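Ticket 2605
Status: Open, waiting on parts
Site: Plurkdale depot
Unit: hot water system, staff kitchen and laundry, Brisex storage heater, 325 L
Priority: was low, now medium

Reported
Hot tap in the laundry runs warm for a couple of minutes then goes cold. Kitchen tap same but slower. Been like this since the power went off in September, maybe a bit before. Relief valve outside dribbling onto the path.

7.40 am
Got here before the arvo crew this time so could test with no draw on it. Laundry tap hot at first, properly hot, then dropped off fast. Not a supply fault then, it is heating something. Checked the switchboard, off-peak breaker is on. Someone has labelled it FRIDGE. Relabelled.

8.15 am
Isolated, lid off, meter on the elements. Top one reads fine. Bottom one open circuit. So we've got a small amount of hot sitting at the top of the tank and the rest is cold, which matches what they reported. Thermostat on the bottom looks OK but cover plate is rusted and one screw sheared. Will need a new plate.
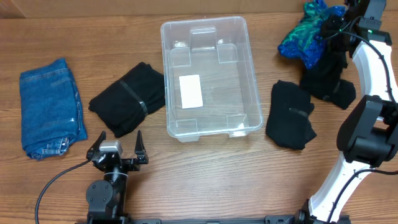

Also tried the relief valve while I was there. Lifted the lever, ran rusty then clear, let it down gently, still weeps. About 6 drips a minute into a jug. Valve is original I reckon. Put it on the order.

9.05 am
Rang Tsolakis for the element. They have the right flange but wrong wattage in stock. Asked for the correct one, they said end of the week if it comes up on the Nimemthorpe truck. Don't let them swap it for the bigger one, the circuit isn't rated for it. Had this exact argument on the last job.

Ordered:
bottom element, same wattage as plate, with gasket
relief valve
cover plate and screws
anode, might as well while its drained

Workaround
Top element left running on the day circuit. Gives enough for dishes and hand washing. Run the washing machine on cold for now, sign is up on the machine. If people do a warm load it'll empty the hot in one go and the kitchen cops it for the next 2 hours. Please don't turn the thermostat up to compensate, it won't make any more of it and someone will get scalded.

1.30 pm
Call from the office, no hot at all. Went back. Day circuit breaker had tripped, kettle and the heater and the pie warmer all going at once. Reset, holding. Moved the pie warmer to the other power point. Asked them to leave it there.

2.10 pm
Still holding. Tap steady at the kitchen end. Jug under the relief valve needs emptying before close or it'll overflow onto the path again, slippery as anything out there when its wet.

Still to do
Drain down and fit element when parts land. Allow half a day, the drain cock is stiff and I wouldn't trust it to reopen once its shut.
Check the tempering valve, havent looked at it and there's no date tag on it.
Find out who is paying for the anode. Lease says owner looks after the tank but not "consumables", so expect an email about that.
Hose for the drain down, the one in the shed is split near the tap fitting. Bring own.

Update, next morning
Tsolakis confirmed element is on the truck. Relief valve on back order, they're offering a Brisex one at a higher pressure rating. Said no. Rating has to match the tank plate. Chasing one from the Nimemthorpe counter instead, will update here when I hear.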